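Lesix Linkage Service Kit
Sold by Anau
Price: $399
Part number: 215
Last updated 28 January 2025

The Lesix kit covers routine care of two-finger linkage grippers on mobile robots that work in furnished rooms. It contains a torque driver with bits, pivot bolts, joint screws, threadlocker, lint-free swabs and a printed check sheet. Tell us the gripper model when you order and we pack the fasteners to match.

Before you start

Park the arm with the fingers open and at a height you can reach without leaning. Cut power to the arm and wait for the controller to shut down. Wipe the housing first so that dust doesn't get pushed into the joints.
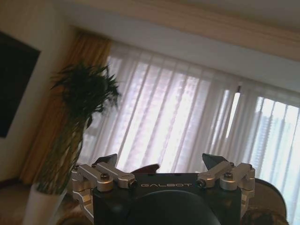 Fastener checks go from the housing outward, one linkage at a time. Put a paint mark across each screw head and the metal next to it, and a screw that has moved will show a broken line at the next check. Start with the pivot bolt at the inner end of the bar, beside the lettering on a housing like the one on this GALBOT gripper, then the round screw on top of the cylindrical joint, then the small screw just below the fingertip. Do the other side in the same order. Dark screws take a white or yellow paint pen best - black ink is no use on them.

If a screw has moved, take it out, clean the thread, add one drop of threadlocker and set it to the torque on your gripper's own data sheet. Don't guess the torque. Let the threadlocker cure overnight before the arm goes back to work.

Checking reach after service

Power up and run the fingers open and closed at low speed with nothing between them. Then bring the arm up to a piece of furniture and stop short of contact. Look at the fingertips from the side. Uneven tips usually mean one linkage was put back with a washer missing.

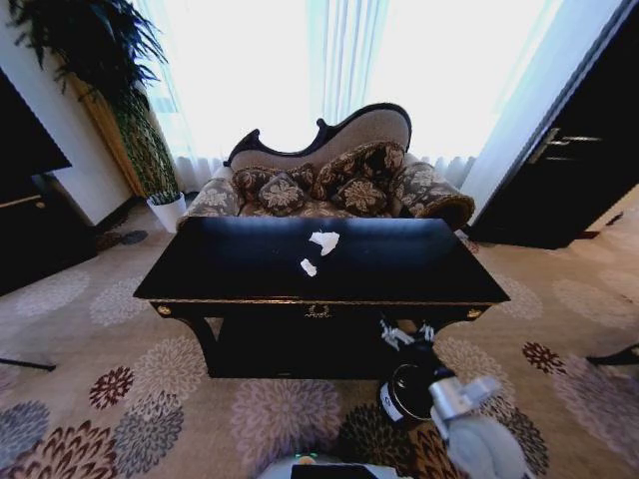
Arm at a console table, white fingers just under the right side of the apron.

Service interval: every 2 months in daily use
Warranty on driver: 2 years
Refill packs: Odoi and Lomow sizes, both in stock since November

Questions about fit go to Nkrumah Opoku at the Anau parts desk. Please have the gripper serial number ready.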